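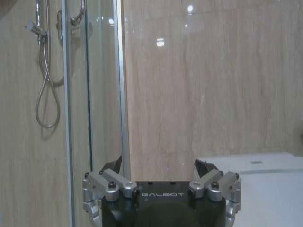 **Bathroom renovation, Hostham guest house: progress report for July**

To: Margareta Sârbu
From: Teodor Jitaru

Dear Margareta,

I write to inform you about the bathrooms on the upper floor. From the 6 bathrooms in the plan, four are finished and handed to the house. They have the same large beige tiles with polished surface, the glass enclosure for the shower and the chrome shower pipe on the wall. The guests did not use them yet.

**Work still open**

- Bathroom 5: the walls are tiled, but the glass panel came from Pascu with a wrong height. They will replace it without cost. The new one must arrive in 20 days.
- Bathroom 6: the old floor is removed. The plumber found a weak joint under it and he asks for two more days.
- Silicone around the frames in bathroom 2 must be done again in one corner. I was not satisfied with it.

**Money**

In this period we spent 3516 euros, mostly for tiles and the labor of the tiler. The delivery from Stotedport cost 806 euros, and this sum is already included. It is higher than I wrote in the plan, for the reason that the tiles came in two transports. I ask your approval to cover the difference from the reserve.

**Next month**

We will finish bathroom 6 and put the mirrors, which are ordered from Tiltano. I would like also to decide with you the color of the doors. Please tell me if you prefer the samples sent by mail or if you will come to see them at the house.

With respect,
Teodor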